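Staff profile: Keeping the tables set at Weltholm

When Rattana Suksawat took charge of dining services at Weltholm, the first thing she asked to see was the dish storage. The residence serves three meals a day to 74 people, and its plates were at that time kept in closed cupboards on two floors. "I opened the doors and found plates I could not match to anything," she recalled. "Some had been bought before the dining room was rebuilt. They were too wide for the racks, so they had been pushed to the back and left there."

Ms. Suksawat came to the residence after 14 years in school and hospital kitchens, most recently at the Ugwu day center, where she supervised the midday service. She describes her work at Weltholm as largely a matter of putting things where the next person will look for them. The menu, she noted, is planned by others. Her own responsibility begins when the food is ready and ends when the last plate is back in its place.

Her first change was to retire the mixed white dishes and to introduce colored plates in the small dining room, where residents eat at shared tables and help to set and clear them. Colors were chosen after a trial in August. Several residents with reduced sight had difficulty finding the edge of a white plate on a white tabletop, and a strong color made the rim easier to see. "One of our residents told me she had been eating around the plate for a year," Ms. Suksawat said. "She picked orange the first day and has not changed her mind."

The second change concerned the baskets. Plates cleared from the tables had previously been carried by hand to the kitchen counter, a few at a time. They now go into open plastic baskets placed at the corner of each table, within reach of those seated. The arrangement follows one Ms. Suksawat had used at Ugwu, with a lower basket that can be reached from a chair.

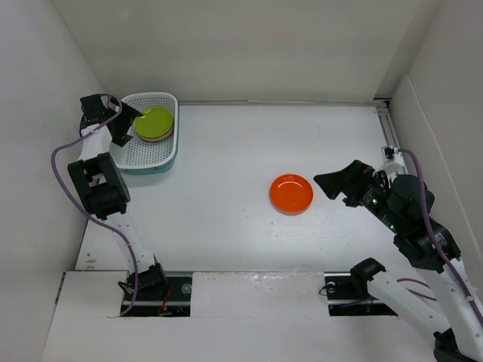 The order of the stack is left to the residents. Ms. Suksawat had at first asked that plates be sorted by color, and a notice to that effect was posted near the door for several weeks. It was later taken down. "People were holding up their neighbors to look for the right pile," she said. "The plates are the same shape. They sit on each other perfectly well in any order, and we can sort them in the kitchen if we ever need to."

She is stricter on other points. Plates are to be scraped before they are stacked, and glasses are never placed in the same basket. A basket should be lifted with both hands, from the short sides, and should not be filled above the rim. Crumbs are wiped from the table once the last plate is in – before that, she said, the cloth only gets in the way.

The house currently owns 79 colored plates, a figure Ms. Suksawat gave without consulting her list. Replacements are ordered through Pliser, the residence's regular supplier, and a budget of 700 dollars has been set aside for the coming year. Part of that sum will go toward shallow bowls, which residents have requested for soup and breakfast cereal. A sample from the Vavau range is being tried at two of the tables. Ms. Suksawat has reservations about its narrow foot, but said that the decision would rest with the people who eat from it.

Asked whether residents minded being given a share of the clearing, she said that participation had always been a choice. Some prefer to leave the table when they have finished, and staff attend to their places. Others stay well past the end of the meal. "There is a table by the window that does everything itself," she said. "They clear, they wipe, and then they sit back down and talk until three o'clock. I have stopped sending anyone over."

The closed cupboards on the upper floor have since been emptied and will be converted to linen storage. Those on the ground floor will remain in use for serving dishes until the new shelving is installed.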